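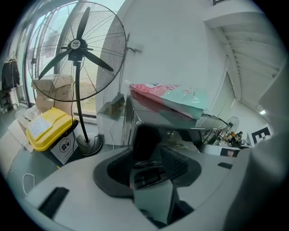

Changes to the Linen and Bedding Service at Marklow House

Residents of Marklow House and their families are advised that the linen and bedding service will move to a new schedule in December. The change applies to all 70 apartments in the main building and to the short-stay rooms in the Neagu wing. Meals, housekeeping and transportation are not affected.

Under the present arrangement, bed linen is collected on the same morning throughout the building. This has placed a heavy load on the service elevator and has meant that clean sheets are sometimes returned late in the evening. Beginning in December, collection will be divided by floor. A card showing the collection morning for each apartment will be placed under the door during the last week before the change. Bags should be set outside the apartment by 8:30 a.m. on that morning. Residents who prefer to have staff collect the bag from inside the apartment may continue to do so and need not apply again.

Sheets, pillowcases and bath towels supplied by the house will be washed off site by Flornell, which has handled the tablecloths and napkins from the dining room for the past 4 years. Personal clothing will not be sent out. It will still be washed in the building, either by the resident or by staff under the personal laundry plan.
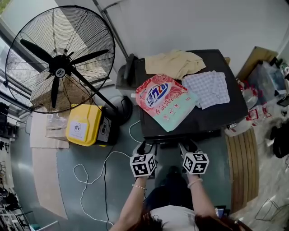

Families who supply their own bedding are asked to mark each piece with the apartment number. Iron-on or sewn labels are preferred. Ink tends to fade after repeated washing, and several unclaimed blankets now held at the front desk carry marks that can no longer be read. These blankets may be viewed at any time before the end of the month. Those that remain will be given to the county shelter.

Quilts, wool blankets and electric blankets should not be placed in the linen bags. Quilts and wool blankets may be handed in at the front desk for separate cleaning, for which the usual charge applies. Electric blankets are not permitted in the apartments under the residency agreement, and staff will be glad to arrange an additional blanket for any resident who finds the bedroom cold at night.

The house has also completed its yearly review of linen stock. The store now holds 2185 pieces, including sheets, pillowcases, towels and bath mats. Over 50 fitted sheets were withdrawn on account of worn elastic and have been replaced with a deeper size, which should fit the newer mattresses on the second floor. Residents whose sheets come loose at the corners are invited to request the deeper size from housekeeping. There is no charge for the exchange.

Questions have been received about detergent. Residents with sensitive skin may ask for their linen to be washed without fragrance. The request form is available at the front desk and in the Estudard Reading Room, and it should be returned before the new schedule begins. Requests already on record will be carried over, although residents who have moved to a different apartment since making the request are asked to complete the form again.

An information session will be held in the Estudard Reading Room at 2:00 p.m. on the first afternoon of the new schedule. Large-print copies of this notice may be obtained from the front desk.

Marklow House Resident Services | Contact the Front Desk | © Marklow House. All rights reserved. | Back to top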